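Khondokar lab visit – notes, 4 February 2026

Went over from Grarside with Arif Amarasinghe. Two hours, mostly grippers, some wrist cameras. Typing this on the train so excuse the state of it.
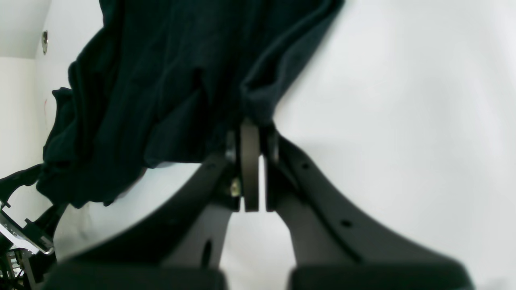
Grippers

Cloth day. Curved two-finger gripper, dark fabric clamped right at the middle. Kazuhiro Fukuda ran it. Hold is good once it has a decent bunch of material – single layer off a table is another story, missed it 2 times while we stood there. Tried their flat parallel jaws after. Quicker to close, worse on folds. I'd take the curved ones for our sorting line, Arif disagrees.

Price quoted was 2,056 a pair with pads. Pads get swapped every 4,000 cycles, they say. Ask Vasanthi if thats in budget.

Cameras

Small one at the wrist. You get the fingers and the grip point close up, not a lot else. Dark cloth on a white background is easy mode – want to see it on our grey bins. Soft edges on the nearest parts, didn't bother Kazuhiro.

Controllers

Only got ten minutes. Old one and new one side by side, same arm. New one smoother on the lift, menus are a mess. Manual is 86 pages, have teh PDF.

To do: send them a bag of our own towels, get the pad spec, book a second visit.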